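Our nine rules for the hand gripper, and how we came to them

I have promised for a long time to write down the rules we use in our small workshop at Primberg. Some readers asked for them after my July post about finger pads, and a colleague at Farnach asked twice. English is not my first language, so please forgive me where a sentence is stiff. I prefer stiff and clear.

A short word about the work. We collect demonstrations with hand-held grippers. A person holds the tool, does a small household task with it, and the camera on the tool records everything. Later the recordings go to the group which trains the arm. The project is called Onu, and its part on personal items (brushes, combs, small jars, tubes) is the part I look after. The target for 2026 is 700 accepted recordings in this part. The word "accepted" is the important one, and it is why we needed rules.

In the beginning we had only one rule, which was "do it naturally". It is a bad rule. Each of us has a different idea of what is natural. One person picked up every brush by the bristles, another always by the middle of the handle, and a third pushed the thing to the edge of the table first. All of these are possible ways, but we had not decided which of them we wanted, and when the recordings were put together they were like a text written in three languages.

So we wrote the rules. First there were five, and now there are nine. I give them in the order in which they hang on the wall.

Rule 1. The table is wiped before the first recording and after every break. We work on white, and white shows every hair and every bit of powder.

Rule 2. Only the items of the task card are on the table. Cups, phones and pens go on the shelf by the door. If you find a pen on the table after the recording, you report it in the notes and do not simply remove it.

Rule 3. Before each session, look at both fingers from all sides. Small chips at the rim are allowed. A crack that goes through to a screw hole is not allowed, and the finger must be changed. Write the change in the book with the time of day.

Rule 4. Open the gripper fully before you approach. Many of us open it only as much as needed, as one does with the own hand, and this is the habit which costs the most time to unlearn.

Rule 5. Grip on the hard part. For a brush this means the ferrule or the handle. The bristles may touch a finger, but they must not carry the weight.

I want to stay with rule 5 a little, because it makes the most discussion. A make-up brush looks like an easy object. It is light, it is straight and it doesn't break. But the handle is thin and smooth, and the metal part is smooth too and reflects the lamp. Bristles are soft, so they feel safe to squeeze, and new people go there with great confidence. A brush held only by its hair can turn in any direction, and then the person turns the wrist to correct, and the recording is full of corrections.

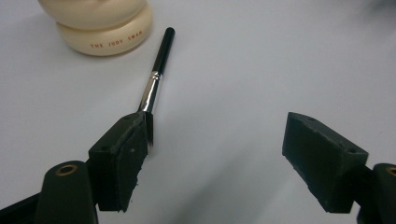
Brush task: the dark bristles and the lower end of the ferrule against the left finger, the right finger still free.

A position like this one is what we discuss most when we review. The brush is touching one side only, and the other side has a wide gap. In our first version of the rules there was no word about it. Some of us called it a grip and some called it a contact, and we labelled it differently for weeks. Now the text says that a grip needs both fingers on the object, and everything else is a contact. It is a simple sentence and I am a little ashamed how long we needed for it.

Rule 6. Do not use the table as a third finger unless the card allows it. Pressing an item against the surface to turn it is a useful trick, and for some cards we do want it. For the others we mark the recording with a T and keep it in a separate folder.

Rule 7. No repair in the same recording. If the item falls, let it lie, stop, and begin a new one. We keep the fall also. The training group at Hevidia was happy to receive falls, as long as they are named as falls.

Rule 8. Keep the other items where they stand. A jar or a figure beside the brush is part of the task, and it should not be pushed away by the back of a finger or by your sleeve. If you touch it, you write it down. We do not punish anybody for writing it down. At an earlier workplace of mine people were punished for such notes, and the result was very clean notes and very bad data.

Rule 9. Stop after two hours. The tool is not heavy, but the wrist becomes lazy before you feel tired. I looked through our rejected recordings in spring and over half of them came from the end of a long session. After this the rule was accepted without discussion, also by me, who had been against it.

These are the nine. There is a question which comes with every visitor: is it not wrong to make people so regular, when the robot should later manage in a home where nothing is regular? I think the question is fair. My answer is that we want variety in the items, in their places and in the light, and we plan this variety on the cards. What we do not want is variety in the meaning of words. If "grip" means one thing in the morning and another thing in the afternoon, no quantity of recordings will help.

I must also say what the rules do not solve. They say nothing good about reflections. A polished ferrule can show a bright streak in the recording, and when the brush turns, the streak jumps. We tried a softer lamp and a sheet of baking paper before the lamp. The paper was better than the lamp, but it became yellow and I did not like it so near to the heat. If you have a cheap and safe solution, please write to me.

The second open point is the wear of the fingers. Rule 3 says that small chips are allowed, but "small" is again one of these words. I have started to put a worn finger in a box each time we change one, so that new people can compare with their own. When the box has enough pieces I will try to write a better sentence, and it will go on the wall under rule 3.

The rules may be copied and changed as you like. If you change rule 5, I would be glad to know what you wrote in its place.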